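I make a pot of bean soup most weeks once the weather turns, and this is the version I keep going back to. It is close to what I grew up eating, with smoked pork and a lot of paprika, but I have cut back the fat and I don't thicken it with flour anymore. If you want it thicker, mash a ladle of the beans against the side of the pot.

Start the night before. I use 11 ounces of dried pinto beans, picked over and covered with plenty of cold water. On Thursday I forgot and started them at breakfast, and they were fine by dinner, only a little firmer in the middle.

For the meat I buy a smoked hock from Szűcs, the butcher by the train station. Theirs is saltier than the supermarket kind, so I don't add any salt until the very end. If all you can find is smoked sausage, slice it and put it in for the last 40 minutes.

Chop two onions and cook them slowly in a spoonful of lard or oil until they are soft and yellow. Take the pot off the heat before you add the paprika. I use two heaping spoons of the sweet Erero paprika and a pinch of hot. Paprika burns fast and goes bitter, and I have thrown out a pot of onions more than once. Stir it in, add a splash of water right away, and put the pot back on.

Now add the drained beans, the hock, two bay leaves and 5 cloves of garlic, crushed. Cover with water by a couple of inches. Bring it up to a simmer, skim it, put the lid on crooked and leave it alone. Mine takes two hours, sometimes more with old beans. Three carrots and a parsnip go in, cut thick, when the beans are nearly there.

When the hock is tender, lift it out, pull the meat off and put the meat back in. Taste for salt. A spoonful of vinegar at the end helps a lot – I left it out for years and the soup was always a bit flat.

I serve it with sour cream and bread. The rye from Madska is good with it, but it sells out early on weekends. To make your own rolls, bake them at 205 C on the middle rack and start checking when the tops color.

The soup keeps four days in the fridge and is better on the second. It freezes well too, though the carrots go soft. I freeze it in flat bags so it thaws quickly.

I've had a question about the pot. It is an Ata, the enameled one with the blue lid, and I've had it since my first apartment. The enamel is chipped on one handle. Any heavy pot will do.
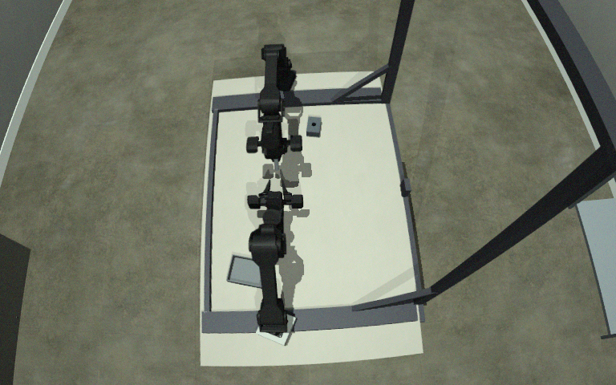
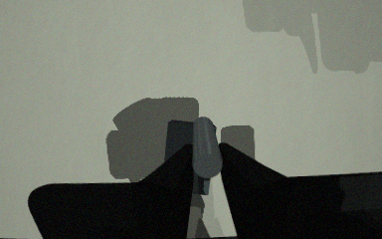
Two simulated views: both arms over the work surface, then a pair of black gripper fingers.

Next up is the cabbage and noodle dish I mentioned in December. I still have to work out how much pepper goes in, as I've always done it by eye.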